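Manell four-channel timer relay board

Switches pumps, lamps, fans and door strikes on a fixed schedule or after a delay. Each of the 4 channels has its own relay and its own program, so one channel can run a delay while another follows the clock. No computer is needed to set it up. All settings are made with the knob and the two push buttons on the board, and they are kept in memory when the power is off.

The board is sold assembled and tested. A bare kit version is no longer made, but Zarnmont still has the parts list and drawings for owners of the older kit.
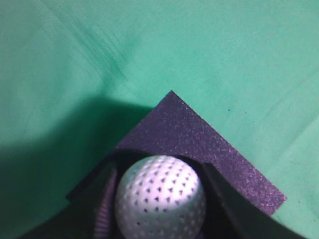

Functions

Delay on: the relay closes after the set time has passed.
Delay off: the relay closes at once and opens after the set time.
Pulse: one short closure each time the input is triggered.
Cycle: on and off times are set separately and repeat until stopped.
Clock: up to 6 switching times per day for each channel.
Manual: the relay follows the push button. Use this for testing your wiring.

Times can be set from one second up to 400 hours. Below one minute the knob moves in steps of one second. Above that the steps get larger as you turn — turn slowly if you need an exact value.
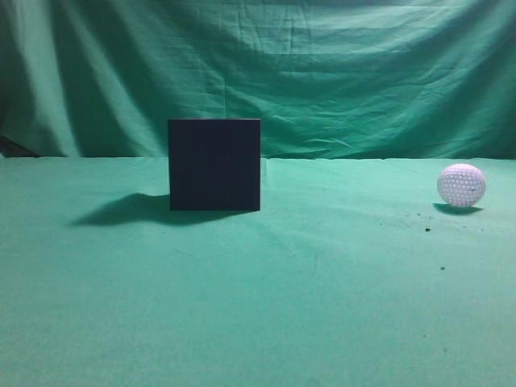

White dimpled ball and dark blue cube on green cloth

Inputs and outputs

Every channel has one trigger input and one changeover output with screw terminals. The inputs accept a push button, a door contact, an open collector output or any other switch that closes to ground. Inputs are debounced in software. If you use a long cable to the switch, use shielded wire and connect the shield at the board end only.

The relay contacts are not connected to the supply of the board. You can switch a separate low voltage circuit on each channel. When switching a motor, solenoid or door strike on DC, fit a diode across the load. For AC loads use a snubber.
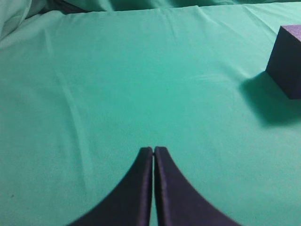
A status LED next to each relay lights when the relay is closed. It blinks slowly while a delay is running and quickly when the input is held longer than the program allows. The LEDs can be turned off in the setup menu if the board is used in a bedroom or a display case.

Do not connect line voltage to the trigger inputs. Line voltage on the relay terminals is allowed only when the board is mounted in a closed box and the work is done by someone qualified to do it.

Power supply

The board runs on 12 VDC. Use a regulated adapter. The input is protected against reversed polarity, and a fuse is fitted next to the power terminals. The clock keeps running on a coin cell during a power failure. After power returns, each channel either resumes its program or waits for a new trigger, depending on the restart setting.

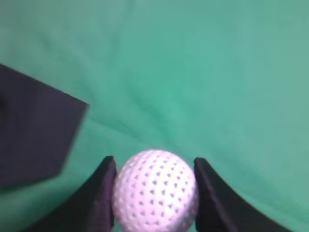
Setup is done with the knob supplied with the board. Press it to enter the menu, turn it to choose a channel, and press again to store a value. Hold it down to leave the menu without storing. The standard knob is smooth. A larger one is available as an option, with small, shallow dimples in neat rows, the same sort of surface as the white ball has, and it is easier to turn with gloves on. Both knobs fit the same shaft and push on without tools.

Mounting

The board is 84 mm wide and has a mounting hole in each corner. Spacers are included. It also fits the Holanda rail box, ordered separately, which has a clear lid and knockouts for cable glands. Leave some space above the relays for air. The board is for indoor use — in a damp room or a greenhouse it must go in a sealed box.

In the box

Timer relay board, assembled
Standard knob
Spacers and screws
Coin cell for the clock
Printed manual

Options

Large dimpled knob
Holanda rail box
Clusora extension cable for mounting the knob and buttons on a front panel

Notes

Boards shipped before September have an older menu in which the cycle function is listed as "repeat". The function is the same. The manual for the older version can be requested from Zarnmont support; please mention the number printed next to the fuse.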